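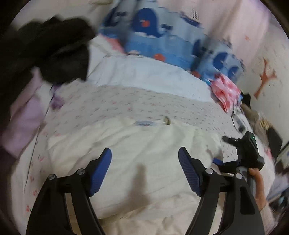

## How do you fold puffy baby clothes so they fit in a storage bin?

**Selvaraj Selvanayagam** · viewed 2,492 times

Our daughter has moved up a size and I finally have the afternoon to pack away the 12 month stuff. I've been using the bed as my folding table (comforter pushed every which way, I know) and the onesies and leggings went fine. I do the little thirds thing and stand them up in the bin like file folders. Very satisfying!

Then I got to the thick things and it all fell apart. Anything with a big ribbed band wants to spring back open the second I let go, and where the rib is gathered onto the thin cloth I get a lump that tips over the whole row. 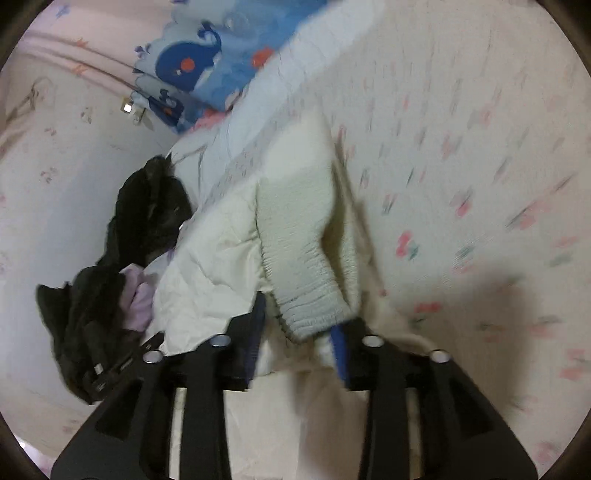 I tried rolling, which works for maybe a minute. I also tried one of those Skirneta folding boards my sister swears by, but it's made for adult T-shirts and the small stuff just slides around on it. Pressing harder only gives me more wrinkles. 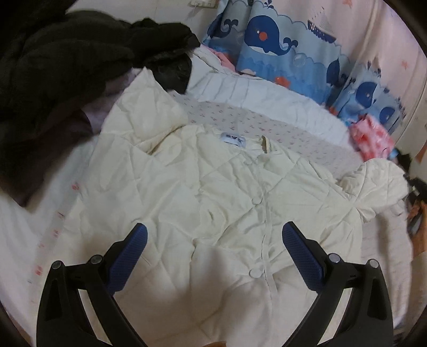 My other worry is the padded things, and whether I should be squashing them at all. We're hoping for a second baby, so this could be in the closet for a couple of years. The cream one with the diamond quilting is my favorite and I don't want to pull it out later and find it flat as a pancake. Do I button it before folding or leave it open? And do the sleeves go behind or in front? They're so puffy that either way it ends up looking like a small pillow.

The bin is a 40 quart Ellico with a snap lid, if that matters.

---

**Anoma Ekanayake**

I've packed away three kids' worth of this, so here's what I do.

For the ribbed pieces, quit trying to make them stand up. Lay the thing face down, bring the sides in so the rib is flat and not doubled over, and then fold the thin part *over* the rib. The stretchy bit ends up on the inside and the smooth cloth holds it closed. Those go flat on the bottom of the bin and your file-folder rows sit on top.

For the quilted one, button it first. I always do, otherwise the front shifts and you get a crease right down the placket. Lay it on its back, fold each sleeve straight across the chest, smooth the air out with your palms, and fold it in half once, bottom up to the collar. Once is enough! It'll look fat and that's okay. Put it on top, last thing in before the lid. And please skip the vacuum bags. I did a padded snowsuit in one and two years later it still had a ridge across the back that wouldn't wash out.

Oh, and wash everything before it goes in, even if it looks clean. Old milk spots love to show up yellow on cream fabric.

---

**mollah278**

just roll it and put a hair tie around it

---

**Selvaraj Selvanayagam**

Thank you Anoma, the fold-over trick worked on the first try. Lid closes now. I'm going to run the quilted one through the wash again tonight before I put it in.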